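Workshop Notebook – Textile Care and Household Practice
Entry for 2025-04-02
Location: Drastham workroom, round table
Subject: Hand folding of checked shirts and cloths, continued

1. Purpose

The present series concerns the folding of patterned cotton by hand, on a table of ordinary household size, by a person who remains seated. The written method issued in September assumed a standing worker and a long rectangular bench. Several colleagues at the Mendoza site have asked whether it can be followed at a round table, and the method sheet gives no guidance on the point.

The article under study is maroon with a check of pale lines. Checked material was selected on account of the lines themselves, which give the worker a straight reference that the table edge cannot supply. On a rectangular bench the hem is set parallel to the front edge and the rest follows. A curved edge offers no such line, and early attempts with plain cloth at this table produced folds that drifted toward one side.

2. Arrangement of the work

The cloth is placed in the middle of the table, with the worker seated close in and both forearms free of the chair. The two side edges are taken at the same time, one in each hand, before any fold is made. The grip is light. A heavy grip draws the cloth inward and raises creases along the near edge, which must then be smoothed before work can proceed.
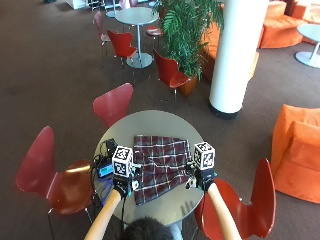
3. Observations on the cloth

The grey top is smooth and the cotton slides on it readily. This is convenient for turning the article but less so for holding a half-finished fold, and the lower layer was found to move when the upper layer was brought across. Placing the flat of the hand on the first fold for a moment before releasing it was sufficient in most attempts. The Pravside cotton, lot 1002, is somewhat softer than the material used previously and keeps a rumple longer. It should be shaken out once before it is laid down.

The check proved useful for the first fold and less so for the second. Once two layers lie together, the lines of the upper layer seldom fall on those of the lower, and a worker who attempts to match them exactly spends a good deal of time to little benefit. The recommendation at this stage is to align the first fold by the pattern and the second by the outer edges only.

Starch was not used. The Festia spray mentioned in the September notes remains on the shelf and will be considered separately, after the unstarched series is complete.

4. Seating

The chairs at this table are red molded ones with curved backs. They are comfortable for short periods and easily wiped down. The worker should sit well forward on the seat. When the back is rested against the chair, the far edge of an opened shirt comes to the limit of reach, and the shoulders rise as the arms extend. This was noted by two colleagues independently and accounts for some unevenness in the later folds of each session.
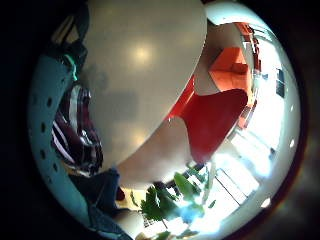
Reading time: 3 minutes

5. Room

The orange armchairs and the red seating remain in their usual positions. A request was received to move them to the far wall in order to give more space for walking around the table. It has been deferred. The present clearance is adequate for one seated worker and one observer, and the armchairs are in regular use by those waiting their turn. Finished articles are not to be laid on the armchairs, as this has led to refolding on more than one occasion.

6. Remarks on the method sheet

The sheet should be revised in three places. Step one should state that the worker may be seated. The instruction to "square the hem to the bench" should be replaced with a reference to the pattern or, for plain cloth, to a strip of tape laid across the table top. The passage on sleeves should be moved ahead of the first lengthwise fold – its current position has caused confusion, and several readers have folded the body first
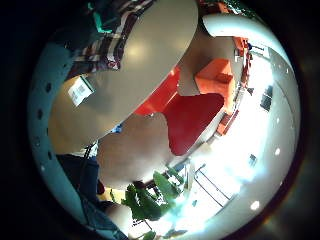
and then had to open it again to bring the sleeves in. A short drawing beside the revised step would be of assistance, provided that it shows the garment from the worker's side of the table.

7. Outstanding

The series calls for 300 folds, of which 31 remain to be entered in the tally book. The plain cloth attempts are to be listed apart from the checked ones. Mendoza has asked for a copy of the revised sheet before it is printed, and a draft will be forwarded with the tape instruction marked as provisional. The table top is to be wiped and dried before the next session.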